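**Clomasen** is a grasp planning and control package for two-finger robot arms. Takes pictures from a wrist camera, works out which thing to pick first, sends the arm a path. Written mostly in C++ with a Python layer on top for the people who'd rather not touch C++. Best known for its clutter mode, used on small thin objects lying close together or over one another.

## Background

Started as a set of scripts at Kinnear, a small automation firm in Wirnden, to replace hand-tuned pick positions. First usable version in November, bug fixes for most of the winter after. The name doesn't stand for anything. Version 7 dropped the old config format, which broke a lot of setups, and a converter was added later.

## How it works

Four stages, run in a loop.

- **Segment.** Splits the picture into separate items. Items with two materials (metal head, coloured handle) used to come out as two items. Mostly fixed.
- **Order.** Builds a graph of what rests on what. Top items go first.
- **Grasp.** Suggests up to 18 finger placements per item, scores each one, throws away any where a finger would hit a neighbour.
- **Move.** Plans the path, slows down for the last 6 cm, closes on contact.

If the best score is too low the arm backs off and looks again from another angle. After 11 failed looks it stops and asks for a person. The limit can be changed but the manual advises agianst it.

## Clutter mode

Cutlery is the usual test. Thin, shiny, nearly flat to the surface, and the bowls of spoons throw reflections that upset depth readings. Veined stone makes it worse, as the segmenter tends to read a bright vein as an edge, or worse, as a handle. Clomasen deals with this by keeping a map of the bare surface and taking it away from each new picture. Works well until the light changes.

Overlap is the other problem. A spoon resting against the tines of a fork, a shaft passing under it: pull the wrong one first and everything shifts, so the order graph has to be rebuilt after every pick.
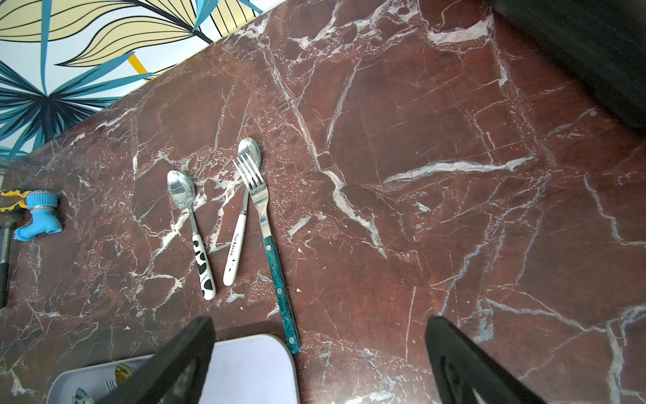
Archie Skinner reckons the order graph gets too much credit, and that most bad picks he's traced came from the surface map being hours out of date. Rebuild it at every start-up, he says, and half the complaints go away. The maintainers have left this as an option, off by default, as it adds a wait before the first pick.

## Tooling

Comes with a viewer for replaying runs step by step, with scores drawn over each item. Logs are plain text. There is also a simulator, Flisitz, seperate download, fine for checking paths but poor on reflections. Most users test on the real arm.

## Criticism

Slow on older machines. The scoring weights are barely documented, and the defaults favour handles over heads even when the handle is the harder end to reach. Transparent plastic is still a weak spot, with a partial fix in the test branch. Error messages are short to the point of being useless ("bad plan", no number, no item name).

## See also

- Grasp planning
- Hand-eye calibration
- Flisitz (simulator)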